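3. 標的装置の設置と零点確認

この章は、射撃訓練場で標的装置Gratdenを初めて使う担当者のための説明です。作業は必ず2人で行ってください。作業の前に、射撃線の全員が銃を置いたことを射場指揮官に確認します。
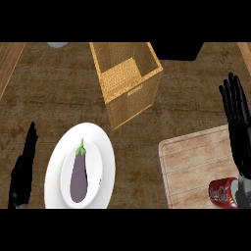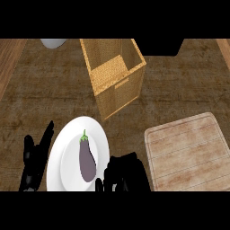 3.1 設置
1. 支柱を土のうの後ろに立て、足のねじを手で締めます。
2. 標的板を支柱の溝に入れます。「カチッ」と音がするまで押してください。
3. 受信器のケーブルをつなぎ、チャンネルを121に合わせます。
4. 射撃線まで戻り、距離が50メートルであることを測ります。

注意:標的板が上がっているとき、支柱の間に手を入れないでください。

3.2 零点確認
1. 操作盤の「試験」を押します。標的板が倒れて、また起きれば正常です。
2. 射手は伏射の姿勢で、射場指揮官の合図を待って撃ちます。
3. 着弾の位置を記録用紙に書き、照準器を調整します。

メモ:表示が「281」になったときは、受信器の電池が弱くなっています。電池を交換してから、3.1の手順3をもう一度行います。

メモ:2月など寒い時期は、標的板の動きが遅くなることがあります。最初の射手を呼ぶ前に、試験動作を何回かくり返してください。

片付けの方法は次の章にあります。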